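浅色内表面在小型作业间中的使用与维护

2018-10-23
Plurka 项目组
阅读时间:13 分钟

3 浅色内表面的选用、老化与清洁

3.1 调查范围

本节讨论小型作业间内表面的颜色和光泽。这里的内表面包括墙板、隔板、台面以及台面附近的地板,不包括家具和灯具外壳。调查在 Itonden 的 21 个作业间进行,用途有缝纫、标本整理、纸张修复、样品拍摄和小件装配。各间面积都不大,灯具离工作面近,墙面反射光在工作面总照度中所占的份额因此比普通办公室高,墙板的颜色和状况对使用者的影响也更直接。

调查分 2 轮。第一轮在 3 月,记录各作业间内表面的材料、颜色、安装方式和使用年限,并向管理方索取清洁记录。第二轮在夏季结束后进行,重复同样的照度和颜色测量,并与使用者作简短访谈。两轮之间不要求管理方改变原有的清洁做法。有几间在此期间换过灯管,相关照度数据未纳入比较,颜色数据保留。

3.2 颜色的选择

受访的作业间大多采用白色或偏灰的白色。管理方给出的理由比较一致:房间显得大,灯可以少装,脏了看得见。最后一条在纸张修复和标本整理中尤其受重视,掉落的碎屑和纤维在浅色台面上容易发现,收工时的检查可以做得快一些。缝纫间的看法不同。使用者长时间处理白色布料时,浅色台面与布料的明度过于接近,布边难以辨认,因此常在台面上另铺一块深色垫布。垫布的大小和位置由各人自定,房间内表面的平均反射比随之变动,这给测量带来一定麻烦。我们的做法是测量时移开垫布,另行记录垫布的有无。

纯白与灰白之间的差别,在样本并列时很明显,单独看时多数使用者说不出来。装修时选色多依靠小块样卡,样卡在商店灯光下看与在作业间灯光下看往往不同。色温偏高的灯使灰白板材略显发蓝,色温偏低的灯使其发黄。同一房间混用两种灯管时,相邻墙板看上去像是不同批次的产品,有一处管理方曾为此向供货商提出更换,后来统一灯管,看上去的色差便消失了。建议选色时把样板竖直放在将来的位置,在实际灯具下观看,并且在工作时段内多看几次。

3.3 光泽与眩光

内表面的光泽比颜色更容易引起不适。光面板材便于擦洗,但在灯具靠近时会形成明亮的反射斑。反射斑落在使用者视线附近时,访谈中常提到眼睛发酸、总想换个坐姿。哑光板材没有这个问题,缺点是表面微孔容易存留油污,手常碰到的位置在数月内会变暗。

围板与台面相接的作业区需要另作考虑。三面都有浅色板材时,光在板面之间多次反射,物体的阴影变浅,细小的凹凸不易看清。对拍摄样品来说,浅阴影通常是优点;对检查布面疵点和纸张折痕来说则是缺点,使用者会另加一盏侧向的小灯。侧灯的位置宜低,光线与工作面的夹角宜小。侧墙若向内收拢,灯光的反射方向会与直角围合时有别,反射斑可能移到后墙上或台面靠里的位置,装灯之前应当用手持灯试一次。图 2 所示为浅色光滑围板与浅色台面的一例,板面平整,没有标记。

台面前沿的收边材料也值得注意。金属收边耐磕碰,沟槽形的型材便于固定附件,但沟槽容易积灰,而且金属面的反光方向集中。清洁人员在记录中常把收边与台面写在一起,实际擦拭时沟槽多被略过。我们在第二轮调查中用白色棉签检查了沟槽,凡是没有单独列出此项的房间,棉签颜色都明显较深。这一检查很粗略,不能换算成积尘量,只能说明清洁单上是否列出,与是否做到之间有关系。

3.4 涂层与泛黄

浅色表面的老化首先表现为泛黄。泛黄的速度与材料、日照和清洁剂都有关系。靠窗一侧的板材较房间深处的板材黄得早,挂过日历或告示的地方在取下后会留下一块较白的矩形。调查中有 2 处作业间使用 Fomgate 提供的涂层板,其余为普通涂料或未注明来源的成品板。涂层板的样本过少,安装年限也短于其他房间,我们不对其耐黄性能作出比较。

重新涂刷是最常见的处理办法。涂刷前如果没有除去旧表面的油膜,新漆在手常触碰的位置会起皮。一部分管理方选择只刷变色最重的一面墙,结果新旧墙面的对比反而使其余墙面显得更旧。就使用者的感受而言,整间颜色均匀地略微偏黄,所受的抱怨少于局部雪白。若预算只够处理一部分,宜从转角到转角整面处理,接缝留在转角处,不宜在墙面中间断开。

3.5 清洁方法

清洁记录由各管理方自行保存,格式不一。Hamann 承包的几间使用统一表格,每次填写擦拭部位、清洁剂和异常情况,资料较完整。其余房间的记录多为一行签字,看不出擦了哪些部位。以下内容主要依据前一类记录和现场观察。

浅色板面上的灰尘宜先用干的软布或软毛刷除去,再用拧干的湿布擦拭。次序颠倒时,灰尘遇水在板面上形成灰色的条纹,干后很难与划痕区分,清洁人员往往加力再擦,光面因此出现细密的擦伤。擦伤在正面看不明显,在侧光下成片发雾。中性清洁剂足以应付一般手印;含磨料的膏状清洁剂去污快,但在光面上留下的痕迹无法恢复,不应使用。酒精可以去除笔迹,对某些涂层有软化作用,使用前应在不显眼处试擦。

擦拭的方向也有影响。自上而下擦墙板,水痕落到尚未擦过的部分,可以一并带走;自下而上则相反。台面应当由里向外擦,把碎屑带到前沿,再从前沿收走。前沿下方若有浅色地板,碎屑掉落后同样显眼,宜在台面完成后接着处理,不要留到第二天。布的更换频率比清洁剂的种类更重要。在有完整表格的房间里,同一块布用于墙板、台面和地板的情况很少,板面发灰的现象也较少。

3.6 测量中的限制

颜色测量使用手持式色度计,每个表面取固定的几个点。测点避开了接缝、螺钉孔和明显破损处,因此结果偏向于表面较好的部分。照度测量在关闭窗帘后进行,反映的是灯光条件,与使用者白天实际感受到的情况有出入。访谈对象由管理方推荐,长期使用者居多,新来的人对眩光可能更敏感,这一部分意见没有得到充分反映。

另外,调查没有涉及深色内表面。Itonden 有少数作业间采用深灰墙板,用于观察发光样品,其要求与本节讨论的房间相差较远,需要单独研究。

图 2 浅色围板与台面,前沿为带沟槽的铝型材

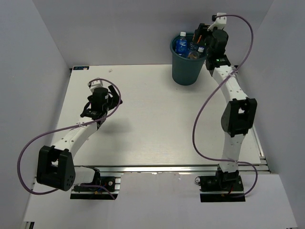

浅色光面墙板应当先用湿布擦还是先用干布擦?

先用干的软布或软毛刷除去灰尘,再用拧干的湿布擦拭,由上往下进行。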